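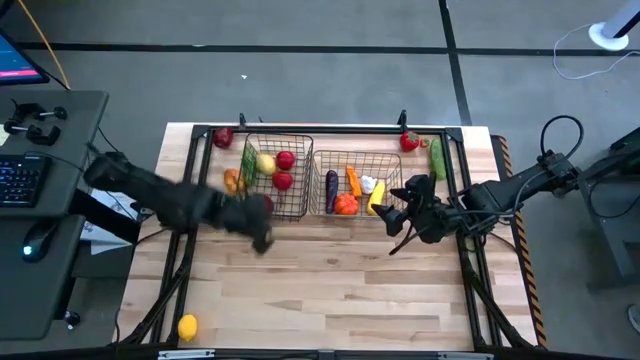 Tomato season, a thread

Home Explore Notifications Profile

Gijs Coppens
Aug 24, 2026

OK it's August and I have opinions about tomatoes, so mute me now if you need to!

Stop putting them in the fridge the minute you get home. Counter, stem side down, out of the sun. Mine sit next to the cucumbers and get eaten first.

I planted 2 kinds this year, Vasmont and Kaltness (both from the Dewulf seed swap). Vasmont is the sweet one. Kaltness splits if you look at it wrong, but wow, on toast with too much salt...

Saturday I picked 41 off one Kaltness plant. One plant! My neighbors have started closing their curtains when I come up the walk with a bag.

Sauce people: 800 grams of tomatoes, half a stick of butter, one onion cut in two, simmer till you can't stand waiting. Fish the onion out and eat it over the sink.

Somebody asked about apples in a tomato salad. Yes! A tart one, sliced thin, with cucumber and a little vinegar. My aunt used to make it for church lunches and I was rude about it for years.

Still need a use for the green ones at the bottom of the plant. Fried is taken care of. Pickles? Send recipes please

More from Gijs Coppens
Hodier market, what I bought
Basil that won't quit
Are my cucumbers bitter or is it me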